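手で教える、離れて教える。家庭の台所から生まれたロボット教示キット「Drolo」、11月13日より受付を開始します

株式会社Grekumcombe
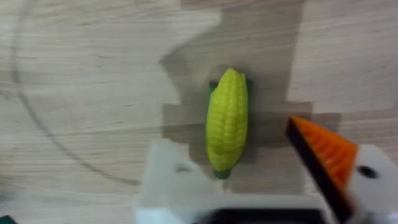 木の天板に置いたおもちゃのとうもろこしと、手首側のカメラから見た左右の指。右の指にはオレンジ色の溝付きパッド

株式会社Grekumcombe(グレカムコム)は、ロボットに作業のお手本を見せるための卓上教示キット「Drolo(ドロロ)」のご購入とお貸し出しの受付を始めます。学校の授業や地域の工作教室、小さな工場の試作部門、それから「うちにもロボットアームはあるのだけれど、箱から出したきりで……」という研究室の皆さままで、どなたにもゆっくり触っていただけるものをと思い、開発チーム一同、ずいぶん長い時間をかけて準備してまいりました。ようやくお知らせできますことを、たいへんうれしく思っております。

■お手本を見せる、ということ

ロボットに新しい作業を覚えてもらうとき、これまでは関節の角度や手先の座標をひとつずつ数字で書き込むやり方が多く使われてきました。正確な方法ではありますが、慣れない方にはなかなか骨の折れる仕事です。お料理を習うときのことを思い出していただくと、レシピの分量だけを読むより、隣で誰かが包丁を動かしているのを見たほうがずっと早く飲み込めた、というご経験がおありではないでしょうか。Droloが目指しているのも、ちょうどそのような教え方です。

教え方には2通りをご用意しました。ひとつは、アームに直接手を添えて動かす「手添え教示」です。力を抜いたアームを両手で支え、つかみたいものの上まで連れていき、指を閉じて、置きたいところまで運びます。重さを打ち消す補助が働きますので、小柄な方でも腕が疲れにくくなっています。もうひとつは、手元の小さな操作アームを動かすと、作業側のアームが同じように動く「遠隔教示」です。こちらは机の反対側からでも、隣のお部屋からでもお使いいただけます。作業台の上に人の手が入りませんので、カメラの記録に教える側の手が写り込まず、あとの学習に使いやすいお手本になります。

どちらの方法でも、アームの動きと手先側のカメラの映像が同じ時刻に揃えて保存されます。うまくいかなかったお手本は、その場で印を付けて外しておくことができます。もちろん、あえて残しておくのも結構です。失敗からのやり直しを何本か混ぜておくと、指が少しずれたときの立ち直り方まで覚えてくれることがあり、社内ではこれを「転び方の練習」と呼んでおります。

■なぜ、おもちゃの野菜なのか

最初の課題集は「台所編」です。つかむ、持ち上げる、向きを変える、器に入れるといった動作を、おもちゃの野菜や果物を使って順に練習していきます。とくにとうもろこしは、開発中に何度も頭を抱えた相手でした。円柱に近い形ですから、指の当たりどころが少しずれるだけで、ころりと逃げてしまいます。表面には粒のでこぼこもあり、両端はいくらか細くなっています。人間なら気にも留めずにつまみ上げるところを、遠隔操作でやってみると、思いのほか息を詰めてしまうのです。

そこで課題集では、まず指をとうもろこしの左右に構えるところまでを一区切りとし、急いで閉じず、ひと呼吸おいてから降ろすようおすすめしています。この「ひと呼吸」があるお手本とないお手本とでは、あとで見返したときのわかりやすさがまるで違います。また、手首のカメラには、つかむ相手だけでなくアーム自身の落とす影も入ってきます。照明の位置を変えながらお手本を録っていただくと、影の濃い日も薄い日も同じように働いてくれるようになりますので、窓際の机と部屋の奥の机の両方でお試しいただくのもよいかと存じます。

■教室での試用から

8月には、Marnumthorpe地区の公民館で、小学生とそのご家族を対象にした体験会を開きました。12組の皆さまにご参加いただき、それぞれの組で10本ずつお手本を録っていただいたのですが、開始の時間より早くから並んでくださったご家族もあり、準備をしていた私どものほうが慌ててしまうほどでした。

印象深かったのは、お手本にその人らしさが出ることです。まっすぐ最短距離で向かうお子さんもいれば、野菜の上をぐるりと回って、よくよく確かめてから降りていくお子さんもいらっしゃいます。おじいさまが操作アームを握ると、ふだん盆栽を扱っておられるというだけあって、それはもう丁寧な指の運びでした。会場ではお互いの録画を見せ合って「そっちから行くのか」と声が上がり、予定の時間を過ぎても、なかなか席を立っていただけませんでした。

体験会でいただいたご意見をもとに、操作アームの握りはひとまわり細くし、録画の開始と停止は足元のペダルでも行えるように改めました。お手本の一覧画面で、録った人の名前を表示するかどうかを選べるようにしたのも、このときのご要望からです。

■開発責任者より

開発責任者のNomvula Kekanaは次のように述べています。

「私がこの仕事を始めたころは、棚から箱をひとつ取らせるために、何日も画面とにらめっこをしておりました。あるとき同僚がしびれを切らして、アームを手でつかんで『こうだよ、こう』と動かしてみせたのです。人に教えるときには誰でもそうするのに、と皆で顔を見合わせました。Droloは、あの『こうだよ』をそのまま残せる道具にしたいと思って作りました。教えるのが上手な方は、ロボットの専門家でなくても、世の中にたくさんいらっしゃいます。調理場の方、園芸の方、縫い物をなさる方の手つきを、ぜひ見せていただきたいのです」

■お手本の共有について

ご希望の方には、録ったお手本を持ち寄って使い合う共有棚「Trương(チュオン)」をご案内いたします。公開の範囲は、ご自分の教室の中だけ、登録者の間だけ、どなたにでも、の中からお選びいただけます。受付開始の時点で、社内と協力先の教室で録りためたおよそ100本の台所編のお手本を収めてあり、届いたその日から見比べながらお使いいただけます。お顔や声が入らないよう、初期設定では手先側のカメラのみを記録し、音声は録りません。

■お申し込みについて

ご購入、お貸し出しのいずれも、弊社ウェブサイトの申込フォームより承ります。教育機関の皆さまには、授業の日程に合わせた短期のお貸し出しもございますので、備考欄にご希望の時期をお書き添えください。お手持ちのアームとの接続につきましては、機種によって確認にお時間をいただく場合がございます。型番がおわかりにならないときは、銘板の写真をお送りいただければ、担当の者がお調べいたします。

■本件に関するお問い合わせ

株式会社Grekumcombe 広報担当
お問い合わせは弊社ウェブサイトの「報道・取材の皆さまへ」のページよりお願いいたします。実機の取材、操作体験のご希望も同じページで承っております。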